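Small Parts, Big Mess: what I learned from sorting colored blocks
Speaker notes – Jacqueline Bailly
Fri 20 July 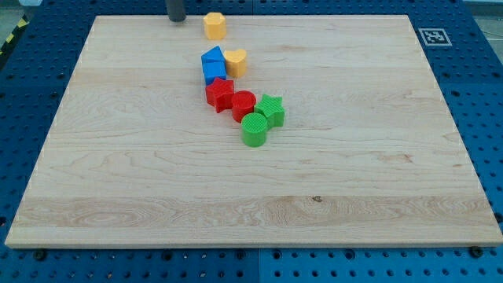
Colored blocks on a light wooden board. Look at the blue cube and the blue triangle, right up against each other.

OK, hello everybody, wait for the door to close. Tell them who I am (toy library in Bedby, puzzles and blocks, we own 2,000 small parts and I have stepped on most of them).

Leave the slide up while I talk. Ask the room: how would you sort these? Let them shout. Usually somebody yells "color!" right away, because two yellow, two blue, two red and two green is such a gift. Then ask about shape. There's a heart, a star, a cube, a triangle, and a six-sided yellow one off by itself behind the rest. Suddenly the color people and the shape people are arguing and I can have a drink of water.

Story here: the Drovum sets. We put them out by color in June and I was so proud of those shelves! Then the kids came in and every single one wanted "the stars." Not the red box. The stars. We redid the whole wall by shape and it took me 17 evenings – don't dwell on this, I get grumpy.

Next bit, about the board. I love a plain wooden board for little kids. Bright colors show up on it, and it gives them an edge to work inside. Ours is from Matsuda and it's nothing fancy. Put the blocks down close together, like these seven in their diagonal chain, and ask a child to find the heart. When pieces are pressed together you can't see the whole outline, so they have to look harder. Then spread them out and ask again. Big difference with the three-year-olds, hardly any with the fives.

(If they ask about pieces getting lost: yes. We started the year with 800 hexagons. Move on.)

Hands-on part, ten minutes. Pass out the bags from the Trirkton box, one per table. Each table picks its own rule and the next table has to guess it. Don't help them! Last time one group sorted by "things that would roll off a couch" and I'm still thinking about that one.

Questions, then remind them the bags come BACK to me before coffee. Sign-up sheet for the fall swap is by the door, 100 spots.

Filed under: Talks & Workshops, Play and Learning

Recent talks
Labels Kids Can Read Before They Can Read
Puzzles With One Piece Missing
Washing Blocks Without Losing Your Mind
Running a Toy Swap in a Small Room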